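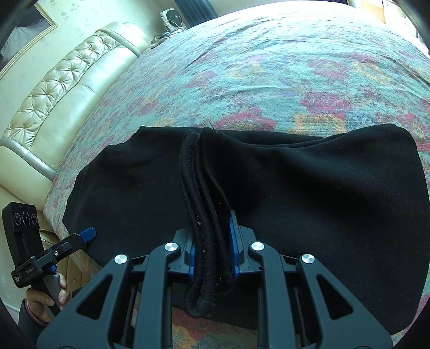

Jumcombe, August

A black winter garment, laid out on the bed before it goes into storage. It is thick, has a fuzzy surface and picks up lint easily, and it shows most along the folded edges. The floral sheet stays on while we sort, as black is easier to see against a pattern than on the dark blanket.

Benedetta Valentini and Noemi Cocco are clearing the upstairs rooms at Ferraro, the house on the hill, and this page follows the bedroom. There are five drawers and one wardrobe to get through. Heavy clothes are folded on the bed and put in storage bags, which hold up to 5 garments each. Anything with a hole goes to Ada Galli for mending.

How we do the black clothes:

Lay the garment flat and smooth out the sleeves or legs, if it has them. Go over it with the lint brush, then turn it and do the other side. Check the seams for threads and hairs. Fold it in half twice and leave it on the chair by the door.

Summer clothes will go in the two top drawers. More pictures will be added when the wardrobe is done.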